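From: Telma Benítez
To: Fastside list
Date: 4/16/23
Subject: Re: [fastside] Route 28 timetable, and has anyone ridden the new railcars yet?

Masanobu Nomura wrote:

> Has anyone on the list been out to Hodolholm since the March
> timetable change? I see the 28 now runs through to Boateng
> Junction instead of turning back at Justwood, but the PDF only
> shows the connection in one direction. Also wondering if the
> railcars on that run are the rebuilt ones or the old sets with
> new seats. I'd like to take my father out there next month and
> he can't do the footbridge.
>
> Masanobu

Yes! I went out and back last week and I have been boring my whole household with it ever since, so thank you for asking.

The connection works in both directions. The PDF is missing a column on page two, but the poster on the platform at Justwood has it right. Going out, you get off the 28 at Boateng Junction on platform 2 and the Hodolholm railcar is already sitting across the same platform with its doors open. Coming back you get a bit longer, enough for a coffee if the kiosk line is short (it was not short). No footbridge either way, as long as you stay with the through trains. The two early morning runs still end at Justwood, and those do put you on the far side, so your father should skip them.

As for the railcars, I had 381 on the way out and 173 coming home, and they are very different animals. 381 is a proper rebuild - new doors, a flat floor all the way through the middle section, a ramp the conductor can put down by hand, and windows you can see out of even when you're sitting down. It pulled away from Justwood so smoothly that I missed the start completely! 173 has the new seats and the new paint and that's it. There's still the step up at the door and the same old rattle over the river bridge, which I will admit I'm fond of. If you want 381 for your father, ask at the Justwood ticket window in the morning. They had the day's car assignments on a clipboard and were very happy to look it up for me.

The stretch past the old sawmill siding is the best part. They've cut back the brush on the valley side and you can see right down to the water for the first time in years. Sit on the left going out. The track has been relaid there too, so the slow order is gone and the train really gets moving before the curve into Hodolholm.
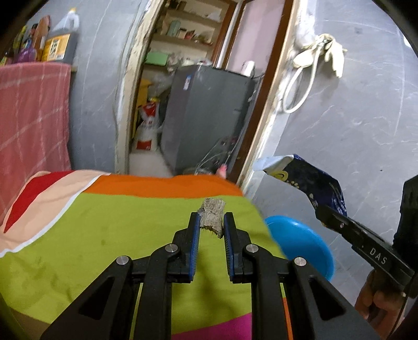 At Hodolholm the station building is open again, with a heated waiting room and a restroom that locks. The old signal lever frame is still in the corner office, and if the agent isn't busy she'll let you look in through the half door. I stayed there long enough to nearly miss my train.

Fares: I paid the regular zone price and it covered both trains, no separate ticket for the railcar. The machine at Justwood didn't offer Hodolholm as a destination when I tried it, so I typed in the station code, 684, and it came right up. The ticket window can sell it as well.

One thing I couldn't find out is whether the evening through train will keep running after the summer. The conductor thought so, but she hadn't seen the fall sheets. If anyone on the list has, please post!

Masanobu, do write and tell us how your father likes it. I'm going again as soon as I can - I still haven't ridden the last run back in daylight.

Telma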